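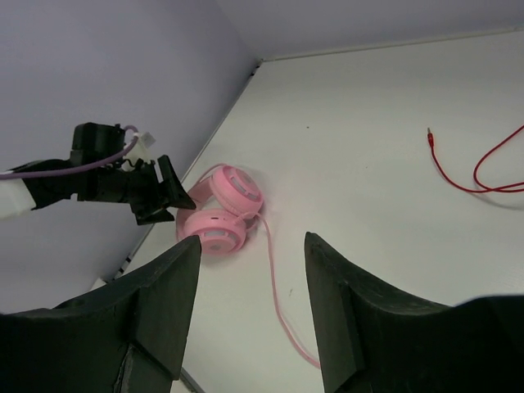 Support > Audio > Headsets > Ticket 2000-355

Search tickets Enter a keyword or ticket number

Subject: Pink over-ear headphones, left side drops out
Status: Solved

Opened by customer, Kadine front desk:
Sound goes in and out on the left, mostly when I turn my head. Right side is great. I love these things and use them 7 hours a day, so please tell me they can be saved!

Reply, Orach audio bench:
They can very likely be saved! Does it happen on Bluetooth as well, or only with a cable plugged in?

Customer:
Only with the cable. Bluetooth is perfect, I just tried it for a whole album.

Orach audio bench:
Wonderful, that clears the speakers. Please try a different cable, and blow out the socket while it's unplugged. Some lint in there is super common.

Customer:
Tried 2 cables. The old one crackles if I bend it near the plug, the Julum one from the meeting room is totally clean. Got a surprising wad of fluff out of the socket too.

Orach audio bench:
Love it, great testing! Bin the old cable. We're sending a new one in the afternoon mail to your Hong Street office, no charge. Coil it in a wide loop when you put it away and it should last a lot longer.

Customer:
New cable is here and both sides sound fantastic. Thank you so much!!

Closed by Orach audio bench.

Contact the bench | © Orach Support | Back to top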